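Monday, April 21, 2025
Stanside workshop, gear bench

Public holiday, so the place was quiet and I finally had a go at the box of plastic gears from the Purklow drawer, the job I've been promising everyone since before the rain set in. Kettle on, radio on low, and a whole afternoon of pottering, which suited me very well.

The drawer had become a bit of a catch-all. There were gears from the old Illico kits in with the Rusu spares, and a few strays that I suspect came home in somebody's pocket (mine, very likely). The colours are no help at all for sorting, as both lots come in red and both lots come in that awful mustard. So I went by bore first and teeth second, trying each one on the 3 mm test shaft and putting anything sloppy in the ice cream tub to look at another day.

I was fairly strict about faces and hubs as well. A marked hub doesn't bother me if the gear still sits square against the spacer, but I do like to know about it before the thing goes into a gearbox and starts shedding bits into the grease. The red one with the big stepped hub got a longer look than most.

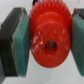
Red gear, hub side. White specks and scuffs on the face, heaviest to the left of the bore.

I couldn't decide whether the white stuff was dust, scratches or some sort of residue, and I'm not going to guess in ink. It's in the wash tray with a note on it. Warm water and a drop of dish soap first, please, and the soft toothbrush, not the brass one! If the marks are still there once it has dried, it's probably wear and we can live with it. Please don't reach for the acetone. I know it's handy and right there on the shelf, but I've seen what it does to some of these plastics and I'd be sorry to lose a good hub over a few specks.

The stock sheet said 413 gears across the two lots. I got 169 into labelled bags before my eyes gave out, so there's a fair bit left in the box, and it's all under the bench on the window side with the lid on. Bags are marked by bore on the front and by kit on the back where I was sure of the kit. Where I wasn't, I left the back blank.

Bits to follow up: we're nearly out of the small zip bags, and I'd get the pack of 300 this time. The test shaft has a burr at one end, so use the other end until I've taken a file to it. Somebody may want to check whether the Rusu spacers fit the stepped hubs, I had no luck finding a loose one to try.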